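Wullel tracker
Ticket: Perception / pose tracking
Title: Gripper pose jumps sideways over patterned bedding
Status: Open, workaround in place
Reported by: Cludton site
Assigned to: Dariusz Dudek

Original report

Hi all, hope everyone's keeping well. We've been replaying the folding recordings through the new tracker build and something odd shows up whenever the clothes are on a bed. The pose follows nicely for a while, then slides sideways by what looks like one repeat of the bedspread pattern, and carries on quite happily as though nothing had gone wrong. Plain sheets are fine. I've attached the replay log and the config we used, which is the stock one apart from the output folder. No rush, but we'd love to get these through before the end of April if that's at all possible.

Reply, Dariusz

Thanks so much for the tidy report, and for attaching the config (you'd be surprised how much time that saves me). I ran your log on my own machine and got the jump on the first go, so you can stop worrying that it's your install!

My first guess was timing, so I checked the offset between the camera and the motion sensor. It came out at 6 ms and stayed there the whole way through, so I've crossed that off. Then I turned the feature limit up from 100 to 700, thinking more points would steady things. It made the jump happen sooner, which was a bit of a clue. Nearly all of the extra points landed on the bedspread, and the matcher was pairing one scroll with another that looked much the same.

Reply, Cludton

Oh, that makes sense. Would masking out the fingers help at all? We have them masked in the Trastesero project, but I don't think the mask file was ever copied over to this one.

Reply, Dariusz

Good thought, and yes, please do copy it over. The fingers move with the camera, so any points that land on them tell the tracker we're standing still. I tried your mask by itself and the jump was smaller but still there. With the mask plus a tighter search window (30 pixels, down from the default) the replay ran to the end without a slip. I'd like to see it hold on more than one log before I call it fixed, though, and I'm a little nervous about fast wrist turns with a window that small.

I've gone back through the replay for a good test case to keep with the ticket, and settled on this one from the jeans sequence:

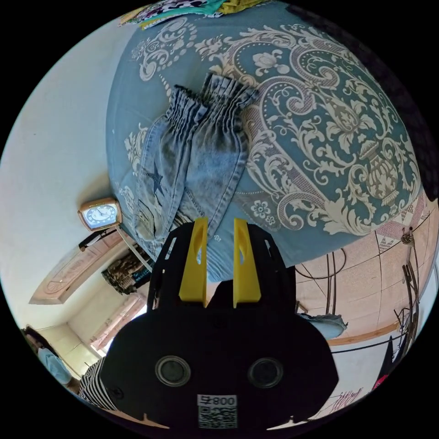
Replay still, jeans on the damask duvet, both yellow fingers in view.

There's a lot of scrollwork for the matcher to muddle up, but the star patch on the leg is a lovely distinct feature, so I'd expect a healthy tracker to hang on to it. Could you please rerun the rest of the bed recordings with the mask and the smaller window, and post the logs here even if they look boring? In the meantime I'll add a check that throws out matches when a second candidate scores nearly as well.

Reply, Cludton

Will do, I'll start them before I head home and post whatever comes out. Thanks again for being so patient with us, Dariusz.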